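Crossing to Vokance with a car or on foot?
Forum: Islands and ferries
Thread status: open

tidepool_k
Going to Vokance in May for the first time. Two of us, five nights, staying in a cottage at the Yap end of the island. I can't decide whether to pay for the car on the Prinier ferry or leave it at Gundlow and use the bus. The car return is a lot more than I expected. We like walking but one of us has a dodgy knee. What do people do?

marram
Leave it at Gundlow. The long-stay car park is behind the fish sheds, a five minute walk to the slip. The island bus meets every boat and goes right through to Yap. We've been four times and never taken the car over. The road is single track most of the way and you spend the day reversing into passing places.

old_bollard
I'd say the opposite for Yap. The bus meets the boats, yes, but the last one back from the harbour is at 5.40 pm and after that you're walking or ringing the taxi, and there is one taxi. If you want an evening meal anywhere except your own kitchen you need a car. Different story if you were staying by the harbour.

marram
There's the pub at Yap.

old_bollard
Which does food four nights a week out of season. May is out of season as far as they're concerned.

tidepool_k
Useful, thanks both. Is the shop at Yap any good for basics? We could carry some food over but not five nights' worth.

quernstone
Shop at Yap is fine for bread, milk, eggs, tins, firelighters. Vegetables come in on the morning boat and if the boat doesn't run there aren't any. The harbour shop is bigger. You can email them an order and they put it on the bus for you, and I've never been charged for it. Give them 24 hours' notice.

skerrywalker
Agree with marram, go without. Also nobody has mentioned bikes. Prinier carry them free and the middle of the island is flat. The climb up to Yap is steep but short and you can push.

old_bollard
With a dodgy knee?

skerrywalker
Electric ones are hired out from the old coastguard store next to the slip. They had two last time I was there so you'd need to book. My sister-in-law has had both knees done and she managed the west loop with one.

fenwick_lane
Bit of a warning on the car option. The small boat takes very few cars and if it's swapped in for the big one (happens when the big one goes for its refit, which was March this year but has slipped before) they bump car bookings to the next sailing. Foot passengers aren't affected. We sat on the quay at Gundlow for most of a day. They did refund us, to be fair to them, but it took weeks.

My booking reference ended 1327 and I can still recite the whole thing from being on the phone to them so much.

marram
That has happened to us too, with a car in front of us in the queue and the people in it not best pleased.

tidepool_k
OK, leaning towards no car. What about the walk out to the lighthouse from Yap? The map makes it look flat.

quernstone
It isn't flat. There's a dip in the middle with steps down to the beach and up again on the other side. I counted 300 going and coming and then lost interest. They're cut for someone with longer legs than mine. There's a handrail on the far side only. With a bad knee I'd take the bus to the road end and walk in along the keepers' track, which is a proper surface all the way – longer, but no steps.

old_bollard
Agreed on the keepers' track. The tower itself is shut until the summer so don't plan the day round going up it.

skerrywalker
What we do on the no-car version, for what it's worth:

1. Get to Gundlow an hour before the sailing. The ticket machine in the car park takes cards but the signal is poor, so have coins.

2. Big bags go in the luggage cage by the ramp. Keep waterproofs and lunch with you, the cafe on board only opens if there's enough people.

3. Sit on the left going over. Seals on the skerries most days, and you get the lighthouse in view well before the harbour.

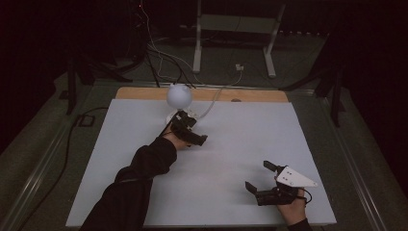

4. Tell the bus driver the name of your cottage, not just Yap. They'll drop you at the lane end.

5. Coming home, be at the stop ten minutes early. The bus won't wait, the boat sometimes will.

fenwick_lane
Right side for the seals in my experience, they haul out on the harbour side when the tide's high. Otherwise all good.

skerrywalker
Left at low water then. We always seem to get the early boat.

tidepool_k
Booked as foot passengers, and I've emailed about an electric bike for 2 of the days. The cottage owner says she can lend us a torch for the lane. Will go in by the keepers' track. Is there anywhere to get a hot drink at the lighthouse end?

quernstone
No. Take a flask.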